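June 2019

Second month of the water hardness log. I have now settled on a procedure I can repeat without thinking about it, so I am writing it down before I change it again.

Sample point is the kitchen cold tap in the Sironville house. Run the tap for 30 seconds, fill the glass, discard, fill again, test. The drops go in one at a time with a full swirl between each. I count the drop that turns the color, and I do not count the one that almost turns it. In March I was counting the almost drop on some days and the next one on others, which explains a good part of the scatter in the early readings. Those entries stay in the log with a pencil mark in the margin. I will not correct them after the fact.

Morning reading was higher than last night's by one drop. Same tap, same glass, same bottle of reagent. One drop is the resolution of the kit, so it may mean nothing. It may also mean that water standing overnight in the old section of pipe picks something up, or that the utility switches sources in the early hours. The notice from Pichon says only that supply is "blended as required," with no schedule. I wrote to ask for one. No reply yet.

The kettle is the other half of this. I descaled it on the first and weighed it empty and dry on the kitchen scale, then weighed it again today. Difference: 2 grams. The scale reads to one gram, so the true figure could be anywhere from a bit over one to nearly three. Not a result I would defend. A better scale would help, but the ones that read finer will not carry the kettle, and the ones that carry the kettle read no finer than mine. Next month I will put a loose strip of steel in the bottom and weigh the strip. It can be dried properly in the oven and it fits on the small scale.

The softener question is still open. The Jallby unit is rated for a larger house than this one and regenerates on a timer. The Stostero unit regenerates by volume, which suits a house where use varies as much as ours does, and it costs more. Both need a drain within reach and an outlet. The outlet is there. The drain is on the wrong side of the stairs, and the run would have to go up and over the doorway, with a lift that I am not sure either pump will manage. Neither leaflet gives a figure for lift. I have asked both dealers.

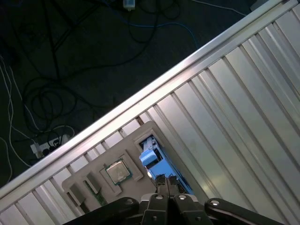
Photo: Author's own

Salt is the running cost. From the Jallby leaflet I get one bag every five weeks at our use, from the Stostero leaflet one bag every eight. I do not trust either number. The leaflets assume a hardness one step below what I measure, and neither states how deeply the resin is being regenerated. Recalculated with my own readings, the gap between the two shrinks to about a week and a half. The gap in price does not shrink.

Meter reading this evening, for the use side of the calculation. Over 1,000 gallons since the last reading, higher than I expected. Part of that is the garden hose, which is teed off ahead of where a softener would go and should not be in the figure at all. I need to separate the two. The cheap way is to time the hose into a bucket once, get a flow rate, and then write down the minutes every time it is used. A second meter on the hose line would be cleaner, but that means cutting pipe, and if I am cutting pipe I might as well do the whole job at once.

Checked the hose washer while I was out there. It is flattened on one side and weeps slightly at full pressure. Replaced it from the box of spares. The replacement is a little thicker and the coupling now takes half a turn less. No drip after ten minutes.

Reagent bottle is two thirds gone. Order another before it runs out, and run both bottles side by side on the same sample for a few days – a new bottle is a new source of error, and I would like to know its size before it gets into the log.

Evening reading: same as the morning.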